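Search this site Search Go

4.2 What the sorting cell took over

The claim made for the cell at Anutholm was modest: two arms would take small electrical parts and put them in trays, and the people who used to do this would move to inspection. We found the first half mostly true. The second half needs more care.

Before the change, sorting was shared among 6 people on each shift. It was dull work, and no one we spoke with wanted all of it back. But it was also where new hires learned the parts. A person who has handled a breaker a few hundred times knows when one feels wrong, and the cell was never asked to know that. The Zurnik software records a part as placed or not placed. It has no third answer.

Managers pointed to hours saved. We asked how those hours were counted and learned that time spent clearing stops, refilling the mat and straightening trays was booked under inspection - so the saving was partly a change of column. Figure 3 shows the kind of work in question.

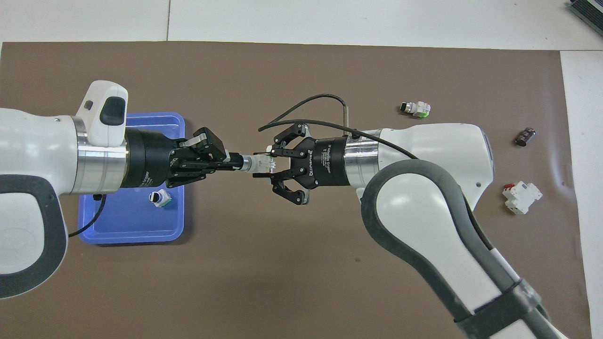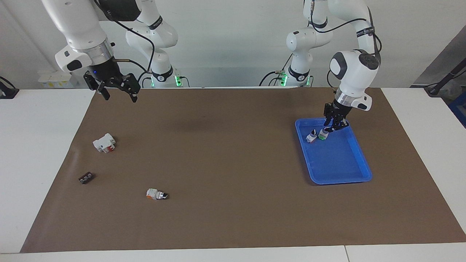
Figure 3. Two-arm handling of small electrical components with a blue tray, Anutholm.

One sorter, interviewed at the end of a late shift, told us that the job had become waiting: you stand near enough to step in, you can't start anything else, and when the arms do stop you are asked why it took you so long to notice. The same worker said the old bench was slower and that people talked more.

We don't take a single account as proof. It does agree with the stop log, in which 300 entries carry no cause at all, only the time and a cleared flag. Whoever cleared them knew the cause. The form had no place to write it down, and the supplier's review, which drew on the log alone, called these stops minor.

The move to inspection also went less smoothly than planned. Of the 6 sorters, 3 were trained for it in December and 2 asked to return to packing. Pay grades stayed where they were, although the inspection duties listed for the new role were longer than the old ones. Whether the Melis site, which plans to order the same cell, will count its hours differently is a question we return to in Section 5.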